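The Long Way to a Set Table
At Nodum, a robot learns kitchen chores from people who have never been in its kitchen

14/05/2026

The first thing a new operator at Nodum learns is to slow down. People reach for things quickly and correct themselves on the way, and they don't notice doing it. A two-armed robot being driven by a person does the same, and every correction ends up in the recording. Later, a program will study that recording and try to do what it shows.

Nodum is a small company with two rooms above a print shop. It makes training material for robots that work with both hands. Most of what it produces this year goes into a collection called Seyoum, which covers ordinary jobs at a table or counter: moving food from one place to another, clearing dishes, putting things in bowls and on plates. The collection holds 2,534 recordings so far. All of them were made in simulation, with an operator's hand movements carried over to a robot that exists only in software.

The advantage is easy to see on a normal working afternoon. An operator drops something, presses a pedal, and the table is back the way it was. Nothing has to be picked up off the floor. The food never spoils, and the marble can be exchanged for another surface between one attempt and the next.

There are disadvantages too, and the company doesn't hide them. Simulated objects slide too easily or stick when they shouldn't. A piece of bread in software is usually a hard shell with a picture of bread on it. Operators have no sense of touch to go by, so they learn to judge a grip by eye — how the fingers close, whether the object turns as they do.
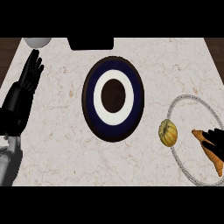
A recording session lasts two hours, with a break in the middle. The operator gets a short instruction on the screen, written the way a person might say it at home. Put the croissant on the plate. Move the squash out of the way. The wording is changed often, and sometimes the same layout comes back with a different request. A system that has only ever heard one sentence for one table will learn the table and ignore the sentence.

The layouts change more than a visitor would expect. Plates come in different colors and patterns. Food is moved closer or farther away, or turned. Objects that have no part in the job are left on the table on purpose, since most tables have such things on them. Nodum's early recordings were too clean, and a system trained on them did poorly as soon as there was a second item near the one it wanted.

The arm that isn't working takes more thought than the one that is. Someone carrying a piece of food with the right hand gives no attention to the left, but the recording keeps its position all the same. In the early months, operators let the idle arm drift, and the trained system copied the drifting. It would move an arm across the table for no purpose and sometimes knock over a cup. The rule now is to hold the spare hand open, off to its own side, and to keep it as still as is comfortable.

After a session, the recordings go to review. A second person watches each one at normal speed and again at half speed, then keeps it or throws it out. Out of 156 recordings made for one recent batch, 131 were kept. The rejected ones included dropped objects, grips that passed through the surface of the food, and a few that ended before the hand had let go.

Not all failures are thrown out. If an operator misses a grip, backs off and gets it on the next try, the recording is usually kept and marked as a recovery. Reviewers argued over this for much of October. Some thought the system should only see the job done well. The other side held that a robot that never sees a missed grip won't know what to do after one, and that view won for now.

The work is tiring in an odd way. The hands are busy, but they are holding nothing, and the shoulders ache first. Operators are limited to two sessions a day.

Seyoum's first real test will be at Ullach, a workshop that builds robot arms and has agreed to run the trained system on a physical machine. The plan is to start with plates and bread and leave the heavier items until later. Nodum is already changing how its simulated food slides and settles, using a contact model named Faltell, and some older recordings will have to be made again once that change is finished.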